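Robot Stations Join the Equipment Recovery Line at Tamerholm

Shares: 30 | Comments: 2

Tamerholm has completed the first stage of its automation program in the equipment recovery department, where retired desktop computers are opened, emptied of their drives and sorted for reuse or recycling. Two robot stations are now part of the regular line. They work beside the existing benches, and all 65 members of the department have been briefed on how the new arrangement affects their duties.

Drive removal was chosen as the starting point after a review of injury reports and staff comments. The task calls for the same reach and pull many times in a shift, and it has long been linked to sore wrists and shoulders. During the trial period the two stations handled 833 computers. Cases that differed from the expected layout were passed to the benches and finished by hand.

"The decision about each machine still belongs to the technician," said Serpil Yalçınkaya, head of equipment recovery. "The technician confirms the asset record, opens the case and decides whether the robot should proceed. We have written that into the work instructions."

Three job descriptions have been revised. Bench technicians who complete the 30-hour training course will be listed as station operators and moved to the corresponding pay grade. No positions are being removed under the program, and staff who prefer to remain at the manual benches may do so.

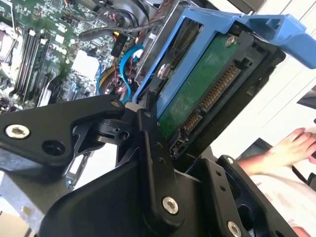
The training course covers safe stopping, gripper inspection, cable clearance and the handling of drives that hold customer data. Vasco Valente, who leads the course, has asked operators to record every stop in the station log, including those that last only a few seconds. The entries will be used to set the pace of the line, which will stay at its present level until the September review.

Employee representatives requested that station logs be kept separate from individual performance records. Management has agreed, and the rule appears in section 2 of the revised work instructions. Rotation between stations and benches will take place at the midpoint of each shift.

Questions about training places should be sent to Carleen Harawira in the personnel office. Comments on the work instructions may be given to any shift supervisor.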